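On the Care and Folding of Household Garments: Notes from June

Filed under: Household, Laundry, Routine

The present entry sets out the arrangements by which laundry is received, sorted, folded and put away in this household. Several readers wrote after the spring entry on linen storage to ask for the same treatment of ordinary clothing. Their letters were courteous and in two cases very long, and I have attempted to address the main points raised in them.

It should be stated at the outset that the household consists of three adults and, during school holidays, two nephews. The volume of clothing is therefore moderate for most of the year and considerable in June. The procedures below were written with June in mind. Smaller households may omit the second sorting entirely.

Receiving and first sorting

Clothing comes off the line or out of the dryer in the late afternoon and is carried to the back room. The former practice was to leave it on the nearest chair until someone had time for it. This practice was discontinued last year, following an incident in which a job applicant in the family was obliged to attend an interview in a shirt that had spent four days under bath towels.

All items are now placed on the day bed, which is covered with a plain gray cloth kept for the purpose. My sister-in-law, Lamai Thaweesak, objected to the gray on grounds of cheerfulness and proposed a floral print. The floral print was tried for a month. Socks were lost on it daily, and the gray was reinstated.

The first sorting is by owner. Items whose ownership is disputed go to the foot of the day bed and are settled before supper. The nephews are of nearly the same size and have never in their lives agreed on whose undershirt is whose. A single stitch of colored thread inside the collar has been adopted as the marking system: red for the elder, green for the younger. Laundry pens were used previously and faded by the end of each summer.

Second sorting

The second sorting is by method of folding. Four categories are recognized: flat items, such as pillowcases and dish towels; structured items, such as collared shirts; soft items, such as T-shirts and light sweaters; and small items, which are rolled or paired. Trousers are hung and do not enter into the matter.

Correspondents have asked whether soft items and structured items may be combined. They may, if the person folding is experienced. For a beginner I would advise keeping them apart. The hands settle into a motion after the third or fourth garment, and a change of motion in the middle of a pile produces uneven work.

Soft items

Soft items account for the greater part of the labor and nearly all of the complaints. A T-shirt does not hold a shape of its own. It leaves the dryer twisted, frequently with one sleeve drawn inside the body, and the temptation is to shake it once and proceed. The shake removes some of the air and very little of the twist.

The method followed here was taught to me by Nantana Boonyarit, who managed the linen room of a guesthouse for many years and whose standards I do not claim to have met. Her instruction was to find a seam before doing anything else. The side seam or the shoulder seam will serve. Once a seam has been found, the garment may be raised by it, allowed to hang for a moment, and laid down with the seam along one side. Everything else can be smoothed outward from that line.

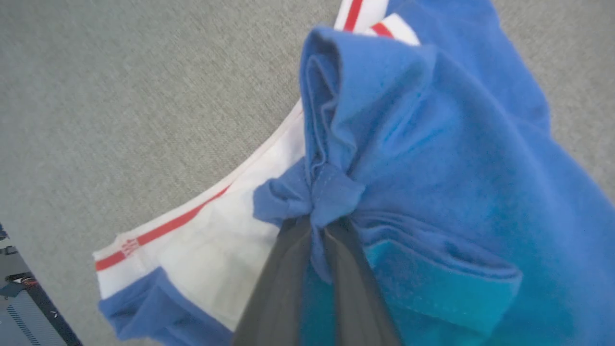 Difficulty arises when the cloth is picked up by the middle. A garment gripped in this way forms a peak, the layers beneath it close together, and the person folding no longer knows the front from the back. The remedy is to put it down again, open it with the flat of the hand, and look once more for the stitching. Haste at this point is the most common error I have observed in the nephews, and I have observed it in myself after nine in the evening.

Once the garment is flat, the procedure is as follows. Lay it face down. Bring one side in to a line passing halfway along the shoulder, and turn the sleeve back upon itself so that it does not project past the fold. Repeat with the other side. The result should be a long rectangle of even width. Fold the hem up by a third and then fold again to the collar. Turn the packet over and press it once with both palms.

Children's shirts are folded in half at the last stage, as a third of so short a garment is hardly worth having.

A folding board may be used. We own one, a gift from Prasert Sitthichai on the occasion of our move, and it produces a very regular packet. It is also the width of a gentleman's extra large shirt and cannot be adjusted, with the consequence that the smaller shirts come off it with their sides barely turned. It now lives behind the wardrobe. Mr. Sitthichai is a reader of this page and has been informed.

Structured items

Collared shirts are buttoned at the first, third and last buttons prior to folding. I am aware that some authorities require every button. Our shirts are worn within the week, and three have proved sufficient. Shirts intended for travel are buttoned completely and folded around a sheet of tissue.

Light sweaters are treated as soft items, with the exception that they are never pressed with the palms. Heavy sweaters are out of season and will be dealt with in the autumn.

Small items

Socks are laid one upon the other and folded once. The turning of one cuff over the pair, which is how I was raised, has been abandoned owing to its effect on the elastic. My mother has been told of this decision and does not accept it.

Handkerchiefs are folded in quarters. Undergarments are each person's own responsibility and are delivered unfolded.

Putting away

Folded clothing is not to remain on the day bed overnight. Each person's pile is carried to the appropriate drawer and filed upright, with the final fold facing up, so that every garment can be seen when the drawer is opened. The upright arrangement was introduced in January and met with resistance from the adults and none at all from the children.

The chest of drawers in the back room is of the Saithong pattern, purchased secondhand, with deep drawers that run poorly in humid weather. A little candle wax along the runners has helped. In the deepest drawer an upright row of shirts tends to lean once several have been removed, and a shoebox cut to height has been installed at the end to hold the row in place. Gonçalo Frade, who is a joiner by trade, has offered to fit a proper divider. The shoebox will remain in service until he does.

The annual count

Once a year, in June, the household conducts a full count of its clothing and linens. This year's figure was 826 articles, socks being counted singly. I acknowledge that this is a large number. Of these, 79 were withdrawn: some to the rag bag, some to the younger nephew, and the remainder to the parish sale. A target of 100 had been set and was not reached, chiefly on account of one member of the household and his collection of commemorative T-shirts from running events, none of which he entered as a runner. The collection was reviewed at some length over two evenings. It has been permitted to stay on condition that it does not grow.

A ceiling of 500 articles has been proposed for the future by Duangjai Wannasri, who assisted with the count and whose own closet is a model of restraint. The proposal has been noted. It is my view that counting socks by the pair would bring us a good part of the way there without hardship to anyone.

Replies to correspondence

On fabric softener: we do not use it on towels, and I have no settled opinion on its use elsewhere.

On wrinkles: a T-shirt folded within the hour seldom requires ironing. If it has been left longer, a damp hand passed over the front before the first fold will improve matters. I do not iron T-shirts and do not intend to begin.

On the proper height for folding: the day bed is too low, as more than one reader has pointed out. I fold seated on a stool beside it. Those who prefer to stand should use a table, with a cloth laid over it so that the garment does not slide while the sides are being brought in.

On children: they may begin with dish towels at five or so and proceed to their own shirts when they can reach across one. Their work should not be refolded in their presence. The elder nephew discovered me doing so last summer and declined to fold anything further until the end of the visit.

On odd socks: these are held in a cotton bag on the inside of the closet door for the duration of one season. At the season's end the bag is emptied onto the gray cloth in the presence of all parties, and whatever remains unclaimed goes for dusting.

Further letters on the subject of fitted sheets have been received and are under consideration. I would ask for patience with regard to the fitted sheets.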